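## 4. Running the fruit station on open day

I set this one up for the Staden open day in January, and it's the table people crowd around, so give yourself time!
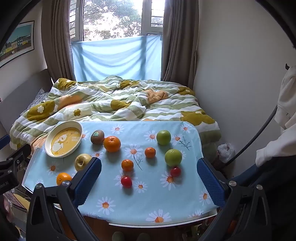

You'll want the hand-held gripper charged and the Jorkby logger switched on before the doors open (mine takes 53 seconds to wake up, which feels like forever with kids waiting).

1. Lay the cloth flat on the tray and smooth it out.
2. Put the plate in a back corner, then spread the fruit over the rest. Mix big and small – an orange is easy, a cherry tomato is where the fun starts.
3. Start a new run on the logger and wait for the beep.
4. Close the fingers slowly on one piece, lift it, and set it down on the plate.
5. Hand the gripper to a visitor and let them try.

**Note:** The logger stops by itself after 172 seconds. Just start another run.

**Caution:** Keep little fingers away from the jaws, and don't squeeze the tomatoes hard. I've worn one.

If the beep never comes, go back to section 2 and pair it again.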